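Premises safety checklist: furnished lets, ground floor
Property: Bisberg, unit 10
Inspected by: Siv Backlund, 30 December 2019

1. Tables and seating
Legs tight, no rocking under load. Pass.
Table top free of splits and lifted edges. Pass. Wipe spills promptly; the finish marks.
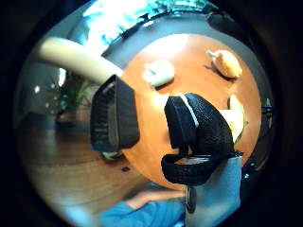
Item 1: round table, glossy orange top.

2. Smoke and heat alarms
Hall alarm sounds on test. Pass.
Kitchen heat alarm dated July, year not legible. Replace. O. Rotich to order from Eltell.

3. Soft furnishings 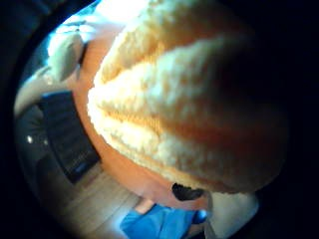 Fire labels must be fixed to every sofa, cushion and padded stool. Two cushions had none and are to be withdrawn. Keep all fabrics at least 357 mm from any heater. This applies equally to small items with a dense, fuzzy pile in cream and apricot, which are easily overlooked. Comment: tenant advised verbally.

4. Exits and walkways
Clear width at rear door 715 mm, measured with the door fully open. Acceptable for this unit. Nothing is to be stored on the floor between the table and the door, 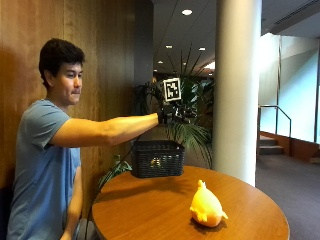
nor on the two steps outside. Threshold strip loose at one end. Refix with longer screws.

5. Electrical
Sockets firm, no scorching. Pass.
Extension lead under rug. Fail. Remove.

Reinspection: G. Teoh, on completion of items 2 to 5.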